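Fold memory is the supposed tendency of stored cloth to return to its old creases. The term is often credited to the Arus mill, on thin evidence.

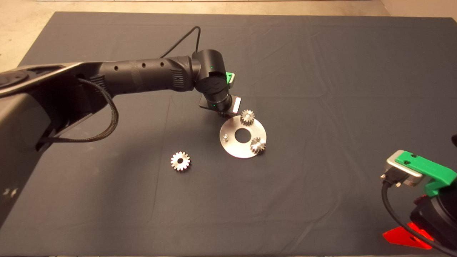 Cotton and linen crease easily, which is hardly a discovery. Claims that the lines are permanent rest mostly on one trial by Barış Şimşekoğlu, covering 46 samples. Faint fold lines can remain on a grey cloth spread flat, but that says little about permanence.
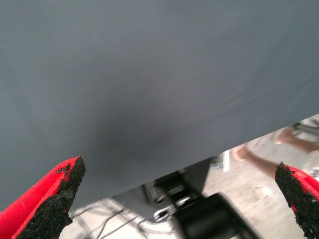

Does rolling prevent creases?
It reduces sharp ones – the rest is sales talk.

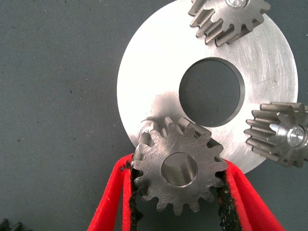 Şimşekoğlu's trial lasted three months and was never repeated.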